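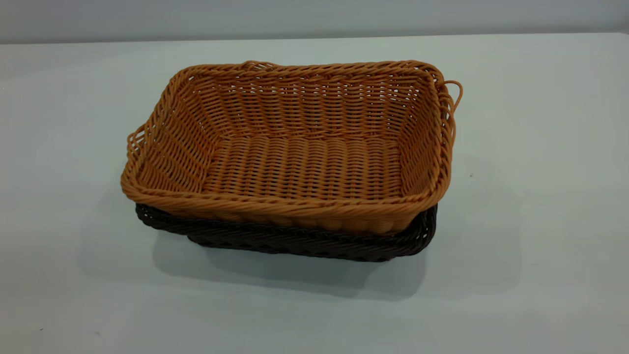
Tan basket nested in a dark brown one.

Print | E-mail this post | 20 shares

Making Peace with the Dishwasher

I have been meaning to write this one up since May, and every time I sat down to do it the dishwasher finished and I got up to put things away, so I'm typing it now while a load is running and I have a cup of tea and no excuse.

Those of you who have been reading since the Firthorpe days will remember we didn't have a dishwasher at all in that house. We had a sink with a window over it, and I washed and my husband dried, and we had some of our best talks (and two or three of our worst) standing there. Then we moved to Fondside, and the kitchen came with a Dendanis dishwasher already built in beside the sink. It's a plain white thing with five buttons and a dial that clicks. I was so pleased! I had visions of myself sitting down after supper like a lady.

Well. The first month it did a lovely job, and then it started leaving grit on the glasses. You'd hold one up to the light and see a fine sandy film at the bottom, and on the mugs it was worse, because the grit settled in the dip underneath and dried there. The forks had a cloudy look. I rewashed things by hand, which rather defeats the purpose, and I muttered a good deal.

My first thought was soap, so I bought fancier soap. I bought the little pods with the colored ball in the middle, then the powder my sister-in-law swears by, then went back to pods. I tried a cup of vinegar on the top rack, and the kitchen smelled like pickles, and the glasses came out a bit shinier and every bit as gritty. I ran it on the heavy setting every night for two weeks. All that did was make more noise during the evening news.

By then I had made up my mind that the machine was worn out, and one afternoon I drove over to Lai, the appliance shop behind the post office, just to look. If you have not been in an appliance store lately, take a deep breath first. The one I fell for had a third rack on top just for silverware, and a light inside, and it was so quiet the salesman had to open the door to show me it was on. It was 1649 dollars. I patted it like a horse and said I would have to talk it over at home.

To his great credit, the salesman didn't push. He asked me what was wrong with the old one, and I told him about the grit, and he asked, very politely, when I had last cleaned the filter.

I said, what filter?

I'm telling you this because I would guess I'm in good company. I have kept house for a long time, I can take the element out of an electric stove, I once fixed a dryer door with a part I ordered myself, and I did not know that my dishwasher had a filter in the bottom that a person is meant to take out and wash. My mother's dishwasher had some kind of grinder in it that chewed up the scraps. I suppose I thought they all did. Lots of the newer ones gave that up and went to a filter you clean by hand, and ours, though it doesn't look like much, is one of those.

So I went home, pulled out the bottom rack, and got down on the floor with a flashlight. Under the lower spray arm, toward the back, there was a round gray plastic piece with an arrow on it. I had seen it plenty of times. I thought it was a drain cover. You turn it to the left, it comes loose, and up it comes, a sort of cup with mesh sides. I won't describe the state of it in detail, as some of you read this at breakfast. There was rice. There was a label off a jam jar, and something that had been, I believe, a bay leaf. Beneath the cup is a flat screen that lifts out as well, and it had a gray slick all over it that I had to go after with an old toothbrush.

What I do now, in case it's any use to you:

I take out the bottom rack and set it on a towel. I turn the cup and lift it, then lift out the flat screen. Both of them go in the sink in hot water with dish soap, and I leave them there 20 minutes, long enough to sweep the floor and answer an e-mail. Then I scrub them with the toothbrush, the soft kind. I tried a wire brush for about a second and thought better of it. While they soak I wipe out the well they sit in with a paper towel, going gently and looking first, as a chip of glass can end up down there. Everything goes back the way it came, and the cup has to turn until it stops. If it isn't snug, the bits can get past it, and then you're no better off.

While I was down there I looked at the spray arms too. Ours pull straight off, the lower one anyway (the top one has a nut that you turn, and it's stiff). Several of the holes were plugged. One had a lemon seed in it, a perfect fit, as though it had been made to go there. I poked them all clear with a toothpick and ran water through the arm until it came out of every hole. Please do check your own booklet before you go tugging on things, since they aren't all put together alike.

The next morning the glasses were clean. I stood there holding one up to the window like I was judging it at the fair, and I called my husband in to look, and he agreed that it was a clean glass.

There was one other trouble, and I'll put it in because it cost me money. Some time after all this, the machine stopped partway with water lying in the bottom, and since I was feeling very handy by then I took the filter out twice more and found nothing. In the end I called Lai and they sent someone out. It was a kink in the drain hose under the sink, where I had shoved a big bottle of floor cleaner up against it. He moved the bottle, straightened the hose, ran a rinse to see it drain, and charged me 40 dollars for the visit, and I can't say I minded, because he also showed me a few things about loading that I had wrong.

The main one is that I was rinsing too well! I'd been practically washing the plates before they went in. He said to scrape them and leave it at that, as the soap does its work on the food and there's no sense paying for it twice with hot water. I still rinse off egg. I can't help it, I was raised that way. The other thing is that I'd been standing a tall cutting board along the front of the lower rack, and on our machine that kept the spray from getting to the soap door, so some nights it never opened all the way and there would be half a pod stuck in there in the morning, like a wet piece of candy. The board goes along the side now. And I give the spray arm a spin with my finger before I shut the door, to be sure nothing's poking down in its way. The handle on my big ladle is a repeat offender.

He also told me to run the hot tap at the sink until it's hot before I start a load. The pipe run is long in this house and the first of the fill was coming in cold. I catch that water in a pitcher and give it to the ferns once it's cooled off.

As for the settings, I've stopped using heavy altogether except at the holidays. The quick one takes 40 minutes and does very nicely for breakfast and lunch things. The normal one takes forever, so I start it when I go up to bed. My husband says he likes the sound of it through the floor. I leave the door open a crack in the morning after I've emptied it, and that seems to have cured the swampy smell I'd been blaming on the sink.

So the 1649 dollars stayed in the bank, and the Dendanis stayed where it was. I do still think about that third rack. I went back into Lai for vacuum bags and walked past the quiet one and didn't stop, or only for a minute.

I clean the filter at the start of every month now, on the same morning I change the water filter in the fridge if it needs it. If you've got a machine with a different sort of filter, or one of the old grinder kind still going, do leave me a comment, I'd love to hear how it's holding up. Mine has just clicked over to dry, and there's a pie plate in there I need for this afternoon.

Print | E-mail this post
5 comments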